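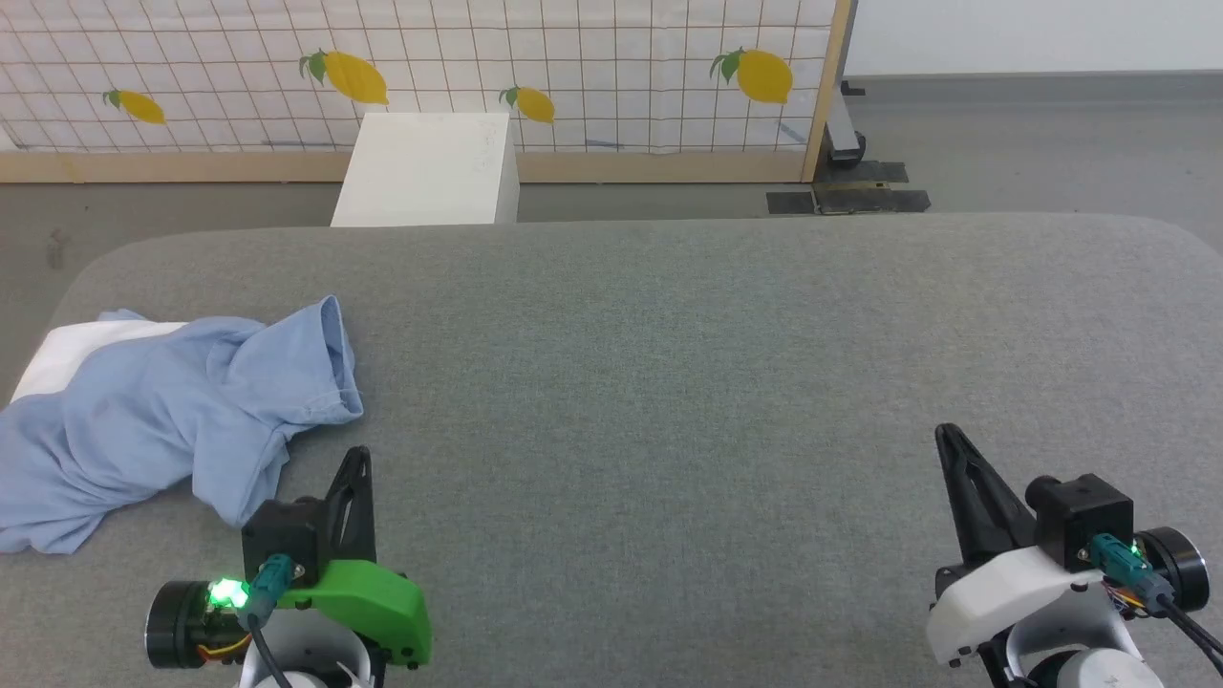 According to one of the finishing-room staff at Gilmartin, the arms did not take the folding away, they took the easy half of it and left the collars. That remark was written on the feedback sheet in July and has been kept near the top of this file, as it says more about the data than the first version of the introduction did.

Solness Garment Handling Set

README, second revision

1. Summary

The Solness set holds 1000 recorded attempts at handling single garments on a padded table, using a pair of robot arms with two-finger grippers. The work was carried out by Nenov, with the Gilmartin laundry as the host site and Clakau as supplier of the control software. The recordings are meant for people who train or test handling policies. The notes on working practice (sections 5 and 6) are meant for anyone planning to put such a station next to an existing finishing line.

2. Contents

recordings/ - one folder per attempt
labels/ - start, end and outcome of each attempt, in plain text
shifts/ - anonymous shift notes, one file per working session
feedback/ - typed copies of the staff feedback sheets
splits/ - training and test lists

Each attempt folder holds the video streams, joint positions for both arms, gripper opening for both arms, and a short text note if the operator wrote one. Notes are left as typed, including spelling. Attempts without a note have no note file, so scripts should not expect one.

3. Task

An attempt starts with one garment placed on the table in a heap. The operator teleoperates both arms. The aim is to spread the garment, bring the sleeves in and fold it to a size that fits the outgoing shelf. An attempt ends when the operator presses the end key or when the time limit is reached.

Outcome labels are as follows.

done - folded and accepted by the checker
redo - folded, but not accepted
stopped - ended by the operator before folding was complete
timeout - time limit reached

The checker was always a member of the finishing-room staff, never one of the engineers. An earlier trial used engineers as checkers and its labels were dropped, as the accepted folds were too loose for the shelf. None of those attempts is included in this release.

4. Known problems

Timing drift. In 103 attempts the two arms' clocks differ by more than one video frame. These are listed in splits/drift.txt. They are usable for most purposes but should be left out of any work on two-handed timing.

Missing joint data. In 21 attempts the joint stream of one arm stops early. The video is complete.

Narrow range of garments. The host site mostly handles shirts and nightwear in plain colours. Heavy items, knitwear and anything with a zip are not covered. A policy trained on this set alone should not be expected to cope with them.

Unequal use of the arms. Most operators are right-handed and lead with the right arm. The labels do not mark which arm led.

Repeated starts. Some operators shook a heap out and set it down again before starting the recording. Where the shift notes mention this, the attempt is marked "reset" in the label file - where they do not, there is no way of telling.

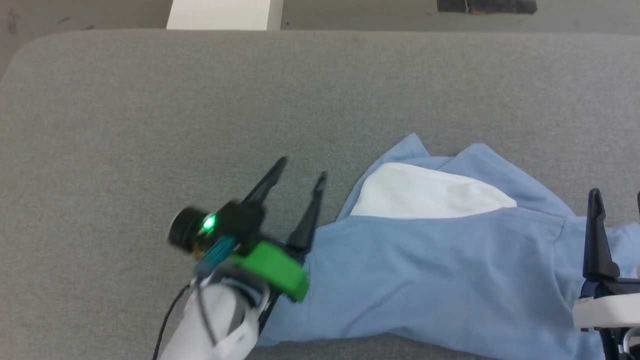 Do the people who fold by hand have to learn to run the arms? Only those who asked to be trained were put on the station, and the rest stayed on the line at the same grade and the same hours.

5. What changed at the host site

Thirteen members of staff were trained as operators. Training took two sessions for most of them. Before the station was installed, a folder's shift was made up of folding, checking and shelf loading in whatever order the work arrived. Afterwards, operators spent half the shift at the station and half on the line.

The following points come from the feedback sheets and the shift notes.

Pace. Folding through the arms is slower than folding by hand, for every operator and every garment type recorded. The station was not counted towards the day's output. Where a supervisor did count it, the shift notes show more attempts labelled "stopped" and fewer notes from operators.

Physical load. Operators reported less strain in the wrists and more in the neck and eyes. The screen was raised after the first complaints. A seated position was offered and most operators took it.

Skill. Several experienced folders disliked having their errors recorded. Outcome labels were removed from the supervisor's view after the matter was raised, and the shift files carry no names or staff numbers.

Pay. Operators received a fixed supplement for station hours. It did not depend on outcome or on the number of attempts.

Work left over. Garments rejected by the checker went back to the line to be refolded by hand. This added work for people who were not receiving the supplement, and it was the most common complaint on the sheets. From the second month, operators refolded their own rejects at the end of the half shift.

6. Advice for other sites

Agree before installation who refolds rejects. Agree who can see the labels. Keep the station out of the output figures for as long as it is used for recording. Place the table where operators can still talk to the line - at the host site it was first put in a side room, and operators asked for it to be moved.

7. Consent and use

All operators agreed in writing to the release of their recordings and could withdraw single attempts up to the date of packaging. Withdrawn attempts were deleted before numbering, so gaps in the numbering are not withdrawals. They come from failed disk writes.

The set may be used for research and teaching. It must not be used to rate or compare individual workers. Anyone publishing results should state which split was used and whether the attempts in drift.txt were left out.

8. Changes since the first revision

Label "reset" added. Feedback sheets retyped with line breaks kept. Section 6 added at the request of the host site. The test list was rebuilt so that no shift appears in both training and test.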